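Block set, continued

November. Back at the bench by seven, coffee on the windowsill, radio low.

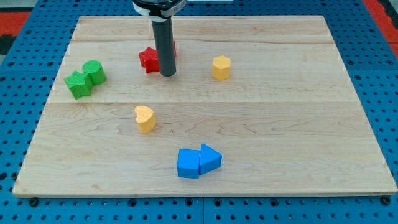
Nikola Golob thinks the star is a mistake. A star has too many places to chip, he wrote, and small children will only want the round ones anyway, so why not do cylinders and hexagons and leave it there. He put it in an email last night, along with two other things I haven't answered yet. One was about the price, and the other was whether the colors should match the shapes, so that every star is red and every cylinder green.

I don't want that. The green star and the green cylinder beside each other are the reason I like this set. If color and shape always go together, there is only one way to sort them. With two colors crossing over, a child has to decide which thing matters, and may change her mind halfway through, and the grown-up gets to watch her do it. I wrote back and said so in fewer words. I also said the red star stays.

He does have a point about the chipping. I ran my thumb over all the points this morning and the edges feel sharp enough to catch on a sweater. The surface is rough all over, on the hexagon too, and I can't decide if I mind. It gives some grip. My sister's youngest likes rubbing things against his cheek and I would not hand him one of these as they are. I'll try one star with 180 grit and see how much color comes off.

The maple board is good. I was worried about the seams when I glued it up, and the one across the middle is plain to see, but it is straight and I have stopped looking at it. The streaks came up nicely at the lower right. Jovison wants the board included in the box and Garville wants the blocks alone, so there will be two versions whether I like it or not. The board version costs more to mail than it does to make, or nearly.

Spent the middle of the day on the box insert. The first draft of the sheet said "sorting activity" four times. Took that out. What I want it to say is: put a few on the board, far apart, and wait. When the board is crowded children sweep the whole lot off with one arm. When there is room they pick things up one at a time. The yellow hexagon standing by itself with bare wood around it is how I'd like the sheet to show it.

Lunch was soup from yesterday. The bread had gone hard so I cut it into the soup.

Afternoon was the order forms. Nyanda asked for 30 sets for their play corners and I said yes before working out the hours. 30 sets with the new finishing step is a lot of evenings. If the sanding takes as long as I think, I can't have them all done before the holidays, and I should tell them that tomorrow and not wait. Wrote it on the back of an envelope so I won't put it off.

Invoice 692 is still unpaid. Sent a polite note.

Went back to the pegboard at four. It's too bright a blue to have under anything you want to look at for long, and it makes the yellow look greener than it is, at least to me. But it is flat, and the bench top isn't, so the pegboard stays. I might look for a gray one. The supplier I got it from has closed and the next place wants $47 for a sheet, plus delivery. Maybe in spring.

One thing I keep going back and forth on is whether a hexagon should be sold standing up or lying down, meaning which way it sits in the tray. Standing, you see the six sides straight away from above. Lying, it takes less height and the box can be thinner. Drarico make a tray where everything lies flat and theirs always looks a bit sad to me when the lid comes off. Mine will stand, I think. I'll have to redo the tray drawing.

Nikola answered before supper. He says fine about the colors, and fine about the star if I round the points. He still wants to talk about the price. I said tomorrow.

Need: sandpaper, glue, stamps, bread.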